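Zeltdale Community Help > Sport and Clubs > College and university sport

Can my son move clubs mid-season without sitting out?

Asked by whitlock_dad

My son is in his second year at Whitlock and plays wide receiver for the university's American football side. He has had very little game time and has been offered a place at Belonero, who are short of receivers after a lot of their final years left. He would transfer his course as well, so it is a proper move and he wouldn't just be playing as a guest.

The Whitlock coach told him he would have to sit out a full season. The Belonero coach says that is wrong and he can play as soon as his registration clears. They can't both be right. He has played 2 league games for Whitlock this season, both as a substitute, and one friendly in January. Does the friendly count? And does anyone know what the fee is now? The form I found says 400 but has no year on it.

He needs to give Belonero an answer soon so I would be grateful for anything definite.

3 answers

Answer by Akosua Arthur (accepted)

I did registrations for Wernik for four seasons, so this is how it worked in our league. Check your own handbook, as the wording does get changed.

There are two separate things here and I think the coaches are each talking about a different one. The first is the transfer itself. If he enrols on a course at the new university he can be registered there at any point up to the deadline, which this season is 23rd February. There is no year out for that. The second is being tied for the play-offs. A player who has appeared in more than three league games for one side can't play in the play-offs for another in the same season. Two games as a substitute would leave him under the limit. Friendlies don't count, whatever month they are played in.

The sit-out season did exist. It was dropped, but plenty of coaches who were around at the time still quote it. It also still applies to anyone moving for a second time, so ask whether he was ever registered anywhere before Whitlock, including a youth side that shared the university's registration. That caught out one of our linebackers.

What he needs:

Form 702, signed by the club he is leaving
Proof of enrolment from the new university, dated
His old registration card or the number from it
The fee

Whitlock can't refuse to sign because they want to keep him. They can refuse if he owes subs or hasn't returned kit, so get the helmet and pads back to them first and ask for a receipt.

On the fee, 400 is what the club pays for the year's affiliation. It isn't a charge to the player. The player's part was small when I did it and the new club often covers it.

Answer by endzone_ed

Just go for it, coaches always say this when they're losing someone. My mate moved and played the week after. Think he paid something but not much.

Answer by r_tolland

Agree with Akosua on most of it. The one thing I would add is to send the form by email as well as by post. The league office deals with roughly 3,000 registrations a season and ours went missing in the post.

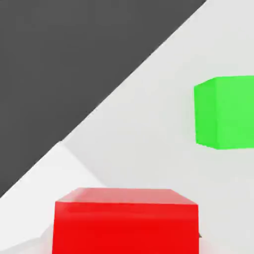

The form has to go in as a scan, and they are fussy about it. Lay it on something darker than the paper so the edges are plain – you want a crisp line between the page and what it sits on, and even light over the whole sheet. Ours was sent back the first time because we had done it on a white worktop and they said they couldn't tell whether the bottom of the page was missing. Put his full name and both universities in the subject line, and keep the automatic reply.

Also worth asking Belonero how many receivers they are carrying. Being short at the start of the season doesn't mean they are short now.

Comment from whitlock_dad

Thank you both. He was registered with a youth side but it was nothing to do with Whitlock, so I think he is all right. He still has the helmet. Will get him to take it back and ask about the 702.

Comment from Akosua Arthur

Get the receipt for the pads too, they list them separately.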